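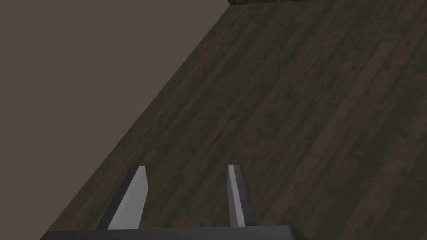 Pinza de dos dedos sobre superficie de madera. Render.

18 de julio de 2023

Sigo con el reglamento de adjudicación de habitaciones del Colegio Mayor Pisoler. En la entrada anterior me quedé en el artículo 13, el que ordena a los residentes por antigüedad, y varios correos me piden que explique de dónde sale el coeficiente corrector. Sale de una norma interna sin fecha, cosida al final del libro de actas, que la dirección dejó de aplicar y que la asamblea de residentes recuperó en mayo.

El mecanismo es sencillo. Cada curso completo suma un punto. Cada cargo ejercido (delegado de planta, bibliotecario, vocal de deportes) suma medio. El total se multiplica por un coeficiente que depende del edificio en el que se ha vivido: 1 en el pabellón principal, 1,2 en el anexo Wavdale. La justificación escrita es que el anexo no tenía calefacción en los baños. Ahora la tiene, pero el coeficiente sigue. 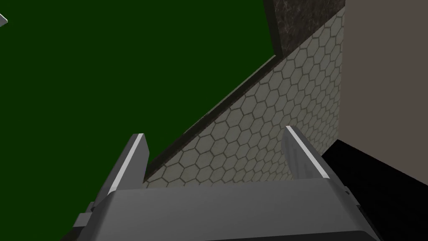
Pinza gris de dos dedos, vista desde atrás y desde arriba.

El problema aparece en los empates. Con 55 habitaciones individuales y una puntuación que avanza de medio en medio punto, los empates son la norma entre los de segundo y tercero. El texto antiguo los resolvía por orden alfabético del primer apellido, empezando por una letra sorteada. El texto nuevo añade un paso previo, la nota media del expediente, y no dice con cuántos decimales. Este año se usaron dos. Queda constancia en el acta, pero no en el reglamento - y es en el reglamento donde lo va a buscar quien reclame.

Sobre las reclamaciones, el plazo es de cinco días hábiles desde la publicación de la lista en el tablón. La versión electrónica, que se cuelga en Dolto, tiene carácter informativo. 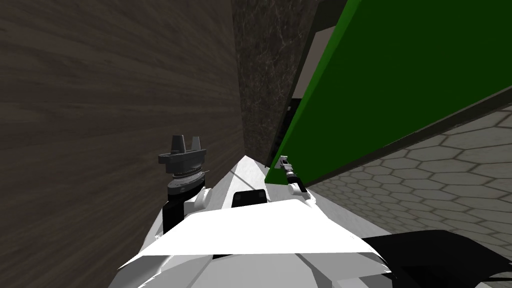
Conviene distinguir además entre reclamación y permuta. La permuta es un acuerdo entre dos residentes con habitación ya adjudicada, no altera la puntuación de ninguno y solo exige la firma de ambos. El artículo 54 la limita a una por curso. En la práctica se encadenaban permutas a tres bandas para esquivar el límite, y la redacción actual las prohíbe de forma expresa.

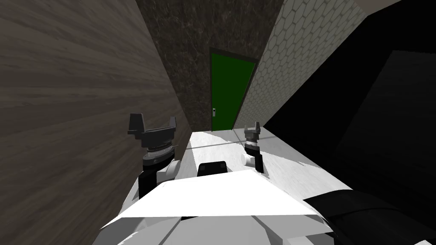
Queda el asunto de la numeración. El plano oficial numera las habitaciones del anexo de forma correlativa, pero la Sala Tkachuk se dividió en dos y los números saltan. Las fichas de inventario suplen esto con una descripción del acceso, y el nivel de detalle es muy desigual. Una ficha útil diría lo que se ve en la imagen: puerta verde lisa, cerco fino oscuro, placa de manilla blanca a la izquierda, al fondo de un pasillo estrecho. Con eso se localiza una puerta sin plano. La mayoría se limita a «segunda planta, interior».

El reglamento se revisa de nuevo en 2029, salvo que la asamblea lo adelante. Tengo pendiente transcribir los anexos II y III, que son tablas y están mal escaneados. Los subiré por separado cuando los haya cotejado con el original.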